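We use cookies to keep you signed in and to remember your settings. Accept all | Manage choices

When do you replace gripper finger pads? Looking for a rule we can all follow

Posted by Iren

Hello everybody, and thank you in advance, because I know this is probably a small matter to most of you. We collect demonstrations with hand-held grippers, 2 of them shared among 4 people, and we have a written checklist for nearly everything except the pads on the fingers. Some of us change a pad the moment it looks a bit fuzzy, others will run one until it falls off (you know who you are!), and the recordings go into the same pile either way.

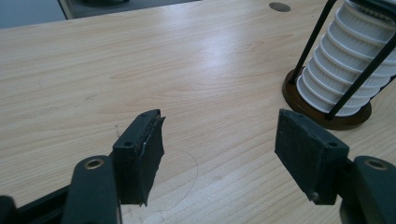 My own feeling is that a ragged inner edge ought to be enough to stop, even when the finger opposite still has a nice square face, but I can't point to anything in writing that says so. Do you go by looks, or by a count of closes? And do you swap one side or both?

Gusau

Both sides, always, and please write it down! We count closes and change at 3000, or sooner if there are loose fibers on the gripping side or the tip has gone jagged. That number came from our own pads and our own objects, so do treat it as a place to start. Ours is one line on the start-of-shift sheet: open the fingers wide, look at both inner faces, wipe them, check the screws, sign. While you're there, look over the table too and pick up any hairs or threads, as they do love to end up under a pad. And put the date of the change in the session log, so whoever trains on the recordings later can tell old pads from new. We skipped that for 23 sessions once and I am still sorry about it.

Jitpraphai

depends on the pad. ours are glued and we just go by looks, never had any trouble. I wouldn't throw out a good one to match a bad one though, seems wasteful to me

Sign up for our newsletter and get the week's best answers in your inbox. Unsubscribe at any time.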